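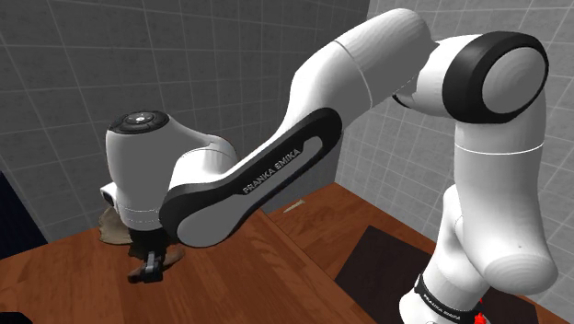 I'd been in Brerow 18 hours when the price of copper fell through the floor, and my aunt Kalliopi rang to ask if I was still a speechwriter.

"Depends," I said. "Is there still a government?"

There was, sort of. President Cifuentes had promised 224 new schools when the mines were booming (I wrote that line, and I was pretty chuffed with it at the time!) and now I had until 7 to explain why the country would be getting 30.

Ida Albers from Treasury sat on the end of my desk eating mandarins and reading my draft upside down.

"You can't say 'a season of restraint'," she said. "My mum will throw her slipper at the telly."

"What would your mum like?"

"The school in Furkudton. It's got walls already – she walks past it every morning to see if there's a roof."

I looked down the list. Furkudton was number 31. I'd love to tell you I agonised over it, but I just picked up a pen and swapped it with a place called Fomidow, which I'd never been to, and then I sat there feeling sick while Ida peeled me a mandarin.

At ten to seven the phone rang again. It was the mayor of Fomidow, wanting to know what time the speech was on.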